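Pleltusari Task Board for School Robotics Clubs

Interlocking practice board for robot arms and grippers
Made by Ikovlow
Page updated May 24, 2026

If your club has a robot arm and is tired of stacking blocks, have a look at this board! The Pleltusari is a set of flat tiles that lock together like a jigsaw puzzle, and the tiles carry things a robot has to handle properly: push buttons, sliders, a toggle switch, a rotary dial, plugs on cables. Students see at once what the job is. Getting an arm to do it is another matter, and that is where all the good club evenings come from.

We first built it for the Calus student challenge, where teams get 12 minutes at the table and a task card they haven't seen before. So many clubs asked to keep a board after the event that we now make them all year.

What the tiles do

Push buttons: four colored round buttons on one tile. This is the best place for a new team to begin. Press one, lift off, move to the next without brushing its neighbor.

Sliders: a knob in a long slot, with a numbered scale on the tile. Younger students like to send the knob to a number and then argue over whether it got there (bring a referee).

Toggle switch: a small metal lever marked On and Off. The lever is thin and the collar around it is round, so a gripper that comes in at a bad angle just slides off.

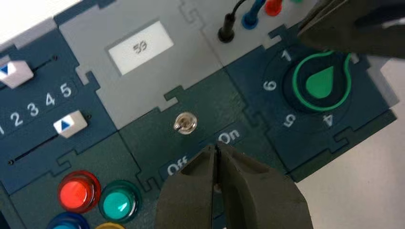 Rotary dial: numbers run around the knob. Most teams start by pinching the knob and turning the wrist, then run out of wrist and have to let go, turn back and grip again. Elaine Seixas, who coaches two teams at the Huỳnh after-school club, makes every student do it by hand first with two fingers and a stiff wrist. We tried it at our own bench and now we make everybody do it too!

Display: a small number window. What it shows is up to you. Many teams keep score on it, others show the target for the current task.

Patch panel: colored plugs and sockets with cables between them. Pulling a plug is fairly easy. Putting it back is the hardest job on the board by a long way, and the loose loop of cable will get into everything, including the camera view your students were counting on. Two-arm teams have an advantage here, but only if the arms stay out of each other's way.

Building your layout

The tiles come apart and go back together in a different order, so last year's program won't simply run on this year's board. Lay them out on a flat table, start from one corner and press the tabs down with your thumbs. Do the edge pieces last. When you take the board apart, lift each tile straight up. Please don't bend the row to pop it open — the tabs will put up with it for a while, and then they won't. 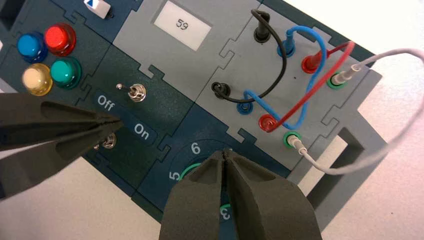

Set the speed low for the first runs, whatever your students say. A gripper that comes down a little too far on a button does no harm at a crawl. At full speed it will shove the whole board across the table. A sheet of rubber shelf liner underneath is a big help, and so is a strip of tape on the table to mark where the corner goes.

From a club that uses it

Marlene Nogueira sent us her team's log in February. They had done 371 runs on the toggle switch, all written down by hand, with the misses marked in red pencil. Her note on the last page: "They stopped asking me if it was good enough and started checking the log. Please send a spare slider knob, we lost one behind the radiator."

The knob is in the mail, Marlene.

Details

Item number: 1839
Suits: tabletop arms with a two-finger gripper, one arm or two
In the box: tiles, edge pieces, patch cables, printed task cards
Not in the box: robot arm, gripper, camera
Spare parts: buttons, knobs, cables and single tiles are sold one at a time
Button life: tested at our bench to 1000 presses with a club-size arm, and we are still going

Schools can borrow a board for a month before deciding. Write to the Ikovlow classroom desk with your arm model and the age of your students, and we will pack task cards to match.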